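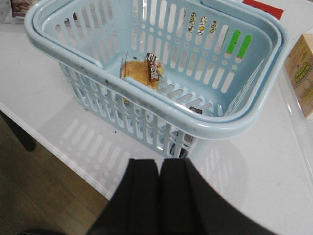

I've wanted to write up this conversation for ages. I met her over lunch on my way back from the coast, and we ended up talking for two hours about lake mud (my favorite subject, and luckily hers too). She has spent most of her working life pulling cores out of Lake Vastow, and she asked me to leave her name off, so I will.

"People think of a core as a book," she told me. "Well, okay, but somebody spilled coffee on the first chapter and a worm ate the second."

The longest one her team has brought up so far is 62 feet. I asked how far back that goes and she laughed at me! The dates near the bottom come from two ash layers, and she only really trusts one of them. 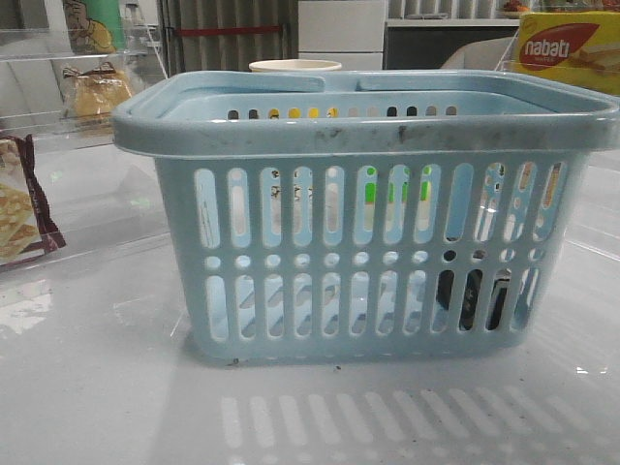 Page last changed: 14th August

What she does trust is the pollen. The Drindine section, taken at the north end of the lake, swings from birch to grass and back again, and the grass part lasts 300 years by her count of the layers. "That's a dry spell with teeth," she said. I wondered if it could just be fire clearing the trees, and she'd thought of that (of course she had), but the charcoal hardly changes through it.
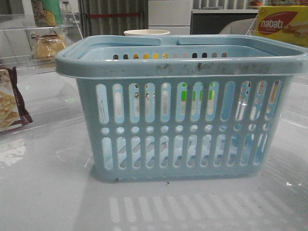

Can lake mud tell you how warm a summer was?
Only in a rough way, by looking at which midges and plants were living there and what temperatures they like today.

We got into models after that. She's friendlier to them than I expected. The Nirnik runs get her dry spell in the right place but make it far too short, and she finds that more interesting than a perfect match. "If it agreed with me I'd go home," she said.
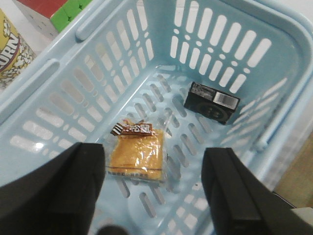 I pushed her a bit on the length, because a short dry spell and a long one need pretty different explanations. She thinks the lake itself kept it going, with the shallows drying out and the marsh never quite coming back. The Khương cores should help, as that basin is deeper and wouldn't have dried the same way. Those get opened in September, and she's promised to send me the pollen counts.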